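Progress report: grasp planning and simulation tooling
Prepared for the Skitlow grant panel by Leszek Bielecka, Plustham
May 13, 2025

Work since the last report has gone into three parts of the software: the motion planner, the wrist view used by the perception module, and the tools we use to replay failed runs. The planner is on schedule. Perception is behind by a few weeks and the reasons are set out further down.

Planner

The new planner replaced the old one in the main branch in March. It now plans the approach and the retreat as one problem, where before it solved them separately and joined the results. The joins were where most of our stalls came from. On the standard test set of 302 simulated starts, the old planner failed to return a path 33 times. The new one failed 28 times on its first release, a smaller gain than we had hoped for. Most of the remaining failures are starts where the wrist is already close to a joint limit. Thibault Pruvost is adding a step that backs the arm away from the limit before planning begins, and we expect to report figures for it in July.

Planning time has gone up slightly. It is still inside the limit agreed with Adamczyk, who will run the software on their own arm at the Tarkthorpe site.

Replay tools

Every simulated run now writes a log that can be stepped through, with the planner state, joint positions and wrist image kept together. We have 1,850 runs stored in this form. Older logs have not been converted and we don't plan to convert them, as the joint names changed in between. The replay viewer opens slowly on long runs. A fix is in review.

Perception

The surface finder is the part that is late. It takes the wrist image and returns the flat areas that the arm may approach, with an estimate of the edges of each. It was tuned on views in which a whole surface could be seen, and it loses accuracy when a surface runs out of the image. We spent most of April on a version that accepts partial outlines and marks the missing sides as unknown. The planner had to be changed as well so that it treats an unknown side with a wider margin.

We also found that the mask used to remove the gripper from the image was a few pixels out after the camera model was updated. The error only showed at wide finger openings. It has been corrected and a check has been added to the nightly tests.

Spending and next steps

Spending is within the budget for the period. The only change requested is to move the unspent travel money to computing time, as the visit to Tarkthorpe has been put back. Before the next report we intend to finish the joint limit step, release the partial outline version and agree the handover format with Adamczyk.

The test cases for partial outlines are now kept in their own folder, and each has a hand-checked answer. They include views like the one at the end of this report, in which the pale panel runs out past the right and bottom borders and only its upper and left edges can be used. With the fingers open and nothing between them, such a view also serves as a check on the gripper mask, particularly beside the right finger, where its light face stands against the panel. Thibault will add cases with darker panels next. 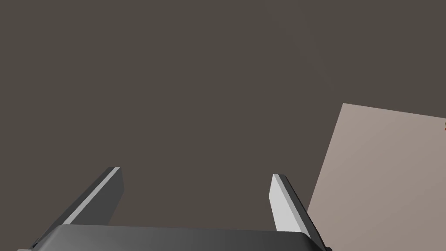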